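Search this site Enter keywords
Home | Meetings | Allotments | Contact

Osta Road Growers' Association
Minutes, 2/17/23

Present: Quang Kiều (chair), Siu-fong Mok, Kwan-ho Liao, Shu-fen Sin. Apologies: Yung-ching Lam.

1. Previous minutes agreed.

2. Water. Meter reading 2,460. The stopcock by plot 7 is weeping and will be repacked before the supply is turned on in April. KL to obtain the part.

3. Compost. Delivery of 100 bags confirmed. Limit of 2 per plot until all holders have collected.

4. Citrus under glass. SM reported scale insect on the shared trees. Soft soap to be applied weekly, undersides of leaves included.

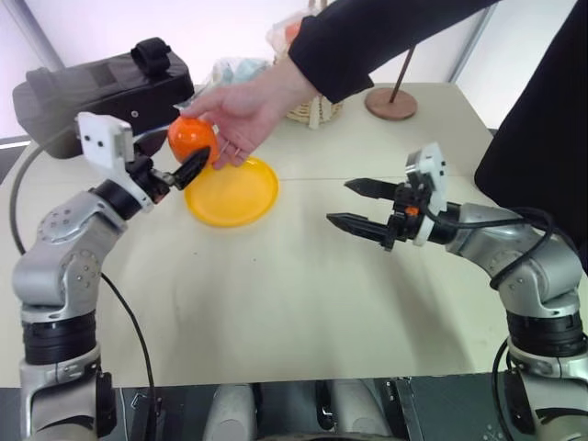

Feeding to change to the summer mix once night temperatures allow. SS asked that the vents be left on the first notch. Agreed.

5. Any other business. The Ketari shed lock sticks. QK to oil it.

Meeting closed.

Recent items
Seed order form
Plot rents
Water rules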